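Re: [textiles] Fleece next to a flat-weave cover, lint transfer
September 29, 2022
By Jairo Sotelo

Kwok wrote:

> We keep a pink fleece and a charcoal cover on the same bed in the spare
> room. After a month the dark one looks gray-pink along the join. Is this
> a washing problem or a contact problem? Both are polyester according to
> the labels. I wash them together at low heat.

Both, but mostly washing. A new fleece sheds the most in its first few cycles, and a dark cover in the same drum picks up whatever comes off. Static in the dryer makes it worse. Wash the fleece alone three times, inside a closed bag, and clean the filter after each run. Then look at the join again.

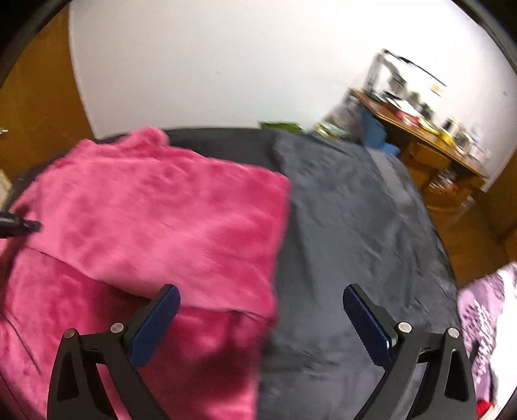
For contact transfer, the overlap matters more than the total area. If the fleece lies on top of the dark cover by a hand's width, people sit on that strip and work the loose fiber in. Fold the fleece edge under so that a clean fold meets the cover, and leave no overlap. Smooth both pieces from the head of the bed toward the foot. Pulling sideways drags the pile across the join.

Other points:

- Skip fabric softener on the fleece. It coats the pile and mats it.
- Dry on the lowest setting, or on a line.
- A rubber glove, slightly damp, lifts lint off charcoal better than a sticky roller. Work in one direction only.
- Shake the fleece outdoors before making the bed.

I can't say much about the Uvetti bags you mentioned in your first post. I use a plain zip pillowcase, and it holds a throw of 59 inches without bunching. A full bed size will need something larger.

Did the pink come off on the sheets as well? If so, test for dye with a wet white cloth before you wash anything else with it.

Jairo

Recent threads
Drosico thread, shade card wanted
Haltimitz wool blanket, felting at one corner
Mattress edge showing under short covers
Line drying in September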